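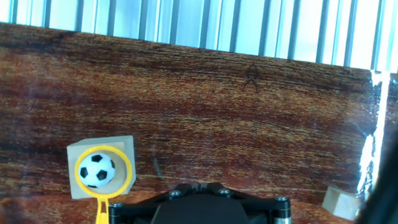

*Calloway*

# What to do with the bag of shells in the boot

Every beach holiday in this house ends with a carrier bag of shells being put "somewhere safe", and every December we find out where by smell. What follows is how I clean and keep them now, after several years of doing it wrong.

## Check that everyone has moved out

Do this on the beach, while you can still apologise and put the thing back. Look into the opening of any spiral shell. If there's a hard little door across it, or legs, or a general air of being watched, it stays where it was. Hermit crabs are very good at pretending to be vacant until you're on the motorway.

If you've been somewhere warm, leave cone shells alone altogether unless you're sure they're empty, and you can't be sure by looking. The living owner has a venomous dart and can reach further than you'd think. Holding it by the fat end isn't a precaution, whatever the man on the boat told you.

Check the local rules too. Plenty of places don't allow shells or coral to leave, and airport staff have heard the one about the children packing the case.

## The first soak

Tip the lot into a bucket you don't love. Cover with cold tap water, add a drop of washing-up liquid and leave it for 24 hours, outdoors if you have an outdoors. Change the water three times over that period. The last change should be fairly clear. If it's grey and has opinions, start again.

Don't use the washing-up bowl. I know it's the right size.

## Shells that still smell

Something is in there. For thick, sturdy shells, put them in a pan of cold water, bring it up slowly, simmer for five minutes and let everything cool in the pan. Dropping a cold shell into boiling water cracks it, and you'll hear it go from the next room. Then hook out whatever is left with a bent paper clip or an old crochet hook. Keep a window open. Keep the pan for shells from then on and write SHELLS on the handle, or somebody will make porridge in it.

Thin shells don't like being boiled. Bury them in a flowerpot of dry sand in the shed for 14 days and let the small wildlife do the work. Put a brick on top, or next door's cat will take an interest.

## Bleach, carefully

Half bleach and half water will lift green slime and the flaky brown skin that some shells wear. Gloves on, old shirt on, shells in for an hour at most, then rinse until your fingers stop squeaking. Colours fade if you wander off and forget. Mine did, and I now own a jar of very hygienic beige.

Never put vinegar anywhere near it. Bleach and vinegar together give off a gas you don't want in a kitchen, and vinegar on its own eats shell. I've seen it recommended for "bringing up the shine". It will bring up the shine and then carry on through to the other side.

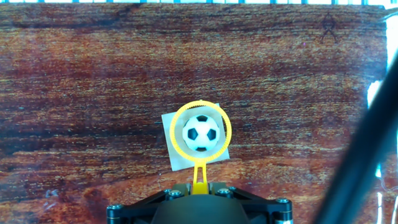 Sea urchin shells need their own treatment, being roughly as strong as a posh crisp. Rinse them under a dribble of cold water, rub off any loose spines with a soft toothbrush, and dry them upside down on kitchen paper so the inside can drain. When it comes to setting one out, copy the little black-and-white football, which has been given a square of pale paper or card to itself on all that dark reddish wood grain. A pale square under an urchin catches the sand that goes on falling out of it long after you believed you'd rinsed it, and you can tip the sand into the bin without handling the urchin again. Change the square when it gets gritty.

## Starfish, crab claws and other regrets

A starfish that looks dead is often just having a bad afternoon. Put it back in the water.

Crab claws and shells can be dried, but only once they're completely empty, and "completely" is doing a lot of work there. Pick them clean, rinse, and dry them in the airing cupboard on a day when you've no visitors planned. Actual coral is best left alone, live or dead.

## Making them look wet again

This is the great disappointment of beachcombing. The thing glowed in the rock pool and now looks like a bit of driveway. Rub in a little baby oil with a cotton bud, leave overnight, wipe off the excess. It wants doing again a couple of times a year. Clear varnish lasts longer and makes everything look like a gift shop.

Sharp edges can be taken down with 1000 grit wet-and-dry paper, used wet. Keep it wet the whole time and wear a mask as well, as shell dust is nasty stuff to breathe.

## Storing

- Dry for a week before anything goes in a lidded jar. Damp shells grow a white bloom.
- Line wooden drawers with baking paper. Some woods give off acids that turn shells chalky over time.
- Put the name of the beach on a slip of paper in each jar. You won't remember.
- Keep them out of direct sun, unless you're also collecting beige.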